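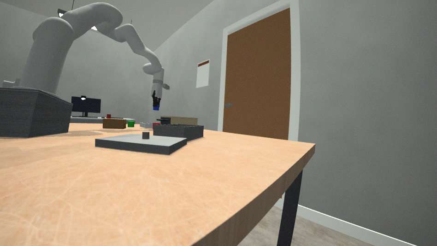

4.2 Reader replies and the length of the welcome sequence

In the previous section we looked at how many subscribers opened the first message. Opening is easy to measure, but it says little about whether the reader feels a relation with the writer of the newsletter. For this reason we turn now to replies. By a reply we mean any message which a subscriber wrote by hand and sent back to the newsletter address. Automatic answers (out of office, delivery failure) were removed before coding.

The material comes from 60 newsletters written by self-employed coaches, editors and consultants. All of them were sent through Trurar, and all authors gave us access to their reply folder for the month of March. Of these newsletters, 27 used a welcome sequence, that is, a fixed series of messages which every new subscriber receives before the ordinary issues begin. The remaining newsletters sent only a confirmation message, or nothing at all. We did not ask any author to change the sequence during the study. One author from Korthorpe changed hers on her own initiative on 14 Mar 2023, and in her case we kept only the replies received before the change.

Most welcome sequences in our material follow a similar pattern. The first message thanks the reader and delivers the promised gift, most often a checklist or a short e-book. The second tells how the author came to the profession. After this the sequences become different from each other. Some authors send a collection of older posts, others go quickly to a paid offer. The typical sequence had 4 messages, and the longer ones usually repeated the offer with a new subject line.

Czerwiński has argued that a welcome sequence should be understood as a conversation in which only one side is expected to speak. Our material supports this view in part. Many messages contain a question to the reader, but the question is placed near the end, after the links, and it is often very general ("What are you struggling with?"). Questions of this kind received few replies. When the question was narrow and could be answered in one sentence, readers did answer, and sometimes they wrote much more than one sentence. An editor who asked her subscribers for the working title of their manuscript received titles, but also chapter plans, complaints on former publishers and in one case a full prologue.

The position of the question seems to matter as well. In sequences where the first question came already in the first message, replies were more frequent in the whole sequence, also to messages which contained no question. We are careful with this result. The authors who ask early may be the same authors who write in a warmer style in general, and our coding scheme does not separate these two things well. Sumeya Tefera coded all the replies, and the second coder checked a part of them. They disagreed most often on whether a short message such as "Thanks, this is useful" should count as a reply with content. In the end we counted it as a reply, but not as a reply with content.

The length of the sequence had a weaker connection with replies than we expected. Short sequences did not produce more replies per message than long ones. What we did see is that replies came mainly to the first two messages, and that the later messages received mostly requests to unsubscribe which were written by hand, although a link for this purpose was present. Several authors told us that they found these requests unpleasant, and that they had shortened their sequences in earlier years because of them.

A further point concerns the answer of the author. Among the authors we interviewed, 4 said that they answer every reply personally. The others answer when they have time, or use a prepared text with small changes. One business coach from Avevton described the prepared text as "my honest answer, only written in advance". Readers who received a personal answer often wrote again in the same month. We can not say whether they later bought a book or a course – the sales records were not a part of the agreement with the authors – and the question of income is therefore left outside this paper.

In the next section we compare the subject lines of the welcome messages with those of the ordinary issues.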